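Using old sheet-metal bins for tomatoes on a balcony?

Posted by pellworm
23/03/2023

I'm picking up a few used gray sheet-metal bins from a factory clearance in Killthorpe and want to grow tomatoes in them on a second-floor balcony. They held parts of some kind before. The seller says they're steel but doesn't know if they're galvanized or just plain with a coating. Sides slope outward, open at the top.

My questions are drainage, heat, and whether I should worry about what was in them. The balcony faces south and gets sun from late morning until evening. I've only grown in plastic pots up to now and they cracked after two years.

Variety is Fluria, which I grew last summer from seed a coworker gave me. It stays fairly short but it's a heavy drinker.

----

mossback_jen

Heat is going to be your main problem. Metal in full sun gets hot on the side that faces it and the roots on that side cook. I lost peppers that way in a galvanized tub. Line the inside walls with something before you fill it. I use old foam sleeping mat cut to fit and leave the bottom bare.

Drill more holes than you think you need. One hole blocks up.

----

tobin44

I wouldn't do it. You don't know what the parts were coated in. Cutting oil, rust inhibitor, solvent, could be anything. A fabric grow bag is cheap, drains by itself and weighs nothing. Tomatoes are food. Put flowers in the bins if you like the look.

----

mossback_jen

Oil washes off with hot water and dish soap. People have been growing in old tubs and troughs forever.

----

tobin44

A farm trough had water in it. Not the same as a parts bin out of a factory.

----

Regula Reisinger

I worked in the stamping shop at Gisler for a long time and we had bins like that everywhere. Ours were plain sheet steel, some painted, some zinc coated. Most of what went in them had a thin film of oil. Some of it did not wash off with dish soap, whatever anyone says. We used a degreaser and then hot water, and even then the seams held on to it.

If you want to use them for food, use them as an outer shell. Put a plastic pot inside, leave a finger of air between the two, and stand the pot on a couple of bricks so it isn't sitting in runoff. The soil never touches the metal. The air gap takes care of a good part of the heat too.

To tell galvanized from plain, look at a scratched spot. Plain steel will have rusted there. Zinc usually goes a dull whitish gray.

----

pellworm

Thanks Regula, I hadn't thought of an inner pot. Would I still need holes in the metal?

----

Regula Reisinger

Yes. Rain gets in. Drill at the lowest point and file the edges, then dab some paint on the cut.

----

dryhill

Check the weight as well. Wet potting mix is heavy, and several bins along a railing adds up quickly. My building limits what we can put outside and I had to move two big planters in May after an inspection. Ask before you haul them upstairs.

For feed I use Sengate tomato granules at half the rate on the bag, every 10 days once the first fruit sets. Full rate gave me a lot of leaf and not much else.

----

mossback_jen

Half rate is too low in containers. You're watering every day and flushing it all out the bottom. I go by the bag.

----

dryhill

Depends on the mix. Mine has a lot of compost in it already.

----

tobin44

I'll admit the inner pot solves my complaint. I still think a grow bag does the same job for less trouble.

----

pellworm

I asked the building office. They want the planters against the wall and off the railing, which suits me because it's shadier there in the early afternoon. So the plan is inner pots on bricks, a few drilled holes, and foam on the sunny side if it still gets too warm. I'll start the Fluria seed indoors this week.

On the scratches, there are plenty but I can't decide whether what I'm looking at is zinc or only worn metal. The bottoms are scuffed and stained all over. I'll degrease them either way.

----

dryhill

Post a picture of the inside if you have one. Stains are easier to judge by eye.

----

pellworm
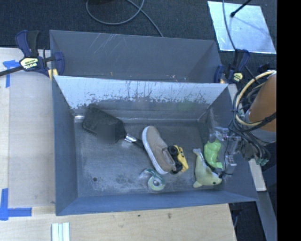

Inside of a gray metal bin, with stains and a small hole in the floor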